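Speaker notes – patent session, Naltusdale
2018-03-30

**Opening**

Good morning. Thank the hosts and confirm that the slides will be shared after the session. State the subject: a patent application from Vileteck on how a phone should handle a message written to the wrong person before it is sent. Remind the room that an application is a request for protection and says nothing firm about a product.

**The problem**

Most people have at some point typed a note for a colleague into a family chat. Existing remedies work after the fact. The sender may delete or recall the message, but the recipient may already have read it, and a notice that something was removed often invites more questions than the message would have.

Vileteck's filing places the check earlier, between the last keystroke and the send button.

**What the application claims**

The filing has 43 claims, of which two are independent. Spend most of the time on claim 1.

- The device keeps a short profile of each conversation: usual language, level of formality, names that come up often.
- The draft is compared with the profile of the open conversation and with those of other recent conversations.
- Where another conversation is a clearly better match, the send button changes shape and shows the initials of the current recipient.
- The user may send anyway with a second tap. Nothing is blocked.

Pause here for questions on claim 1 before moving to the figures.

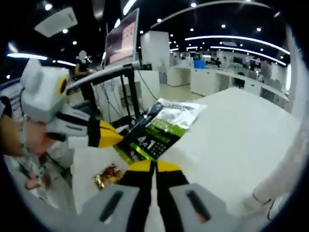
Valdir Aguiar objected at the February rehearsal that a second tap soon becomes a habit, and that people will press twice without reading the initials. The point is fair. The application answers it only in part, with a limit on how often the changed button may appear in one day. No value for that limit is given.

**Privacy**

The profiles are stored on the device. Read paragraph 183 aloud – it is the only place where the text says that profiles "need not" leave the phone. Draw attention to the wording. "Need not" leaves room for a later version that does send them elsewhere.

**Testing**

The description mentions a trial with 400 users and about 3,000 flagged drafts. It doesn't say how many of those drafts were in fact misdirected. Do not offer a success rate if asked.

**Related work**

Mention Zorneck briefly. Its earlier filing colors the whole chat background by contact group and makes no use of the draft itself. Magalhães takes a third route, with a fixed delay before each message leaves the phone. Sinan Taşdemir will cover the delay approach in the next talk, so keep this to one slide.

**Close**

Repeat that examination is still open and that the claims may be narrowed. Take questions. Written questions may be left at the front desk until the lunch break.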